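4.2 Loading the storage box on a bed or other soft surface

Applies to the Tollside open box, green, without lid.

1. Pull the quilt back and smooth the sheet until the box stands without rocking. Remove the carrying strap, part 741, if fitted.

2. Place toy vegetables and other bulky pieces in first. Cups may lie on their side.
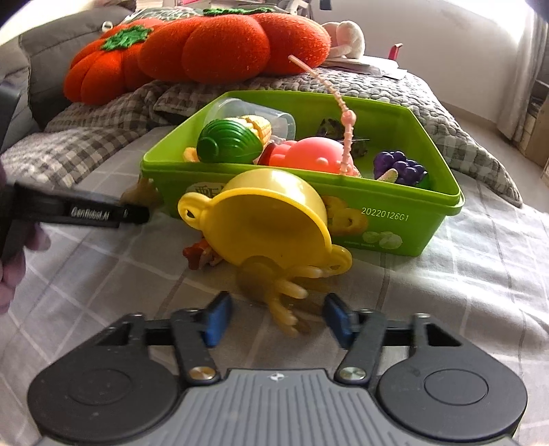 3. Set pots and soft rubber toys beside the box until the hard pieces are in. Long or beaded items go in upright and may stand above the rim.

Note: Cushions and plush toys are stored separately. Leave them at the head of the bed. 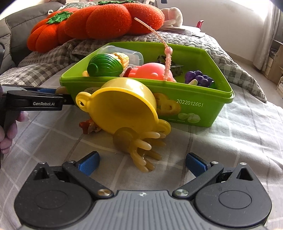

Brabec wrote in to ask whether the pot could go in first with the small food inside it. It can, provided the handles do not press on the side walls.

4. Put flat pieces, such as fruit slices, in last. Keep cotton swabs in their own clear box.

CAUTION: Do not lift a loaded box by one side. Maximum load on a soft surface is 2 kg.

5. To unload, tilt the box toward the mattress and take the front pieces out by hand.

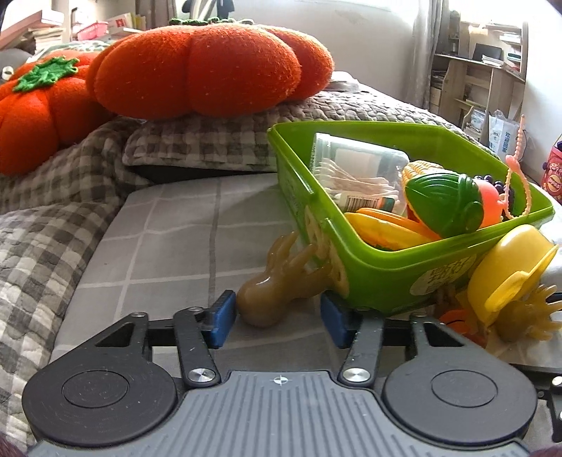

Fig. 4-3. Box tilted, rubber toys outside.

6. Wipe rubber toys before returning them to the box. Allow 24 hours to dry.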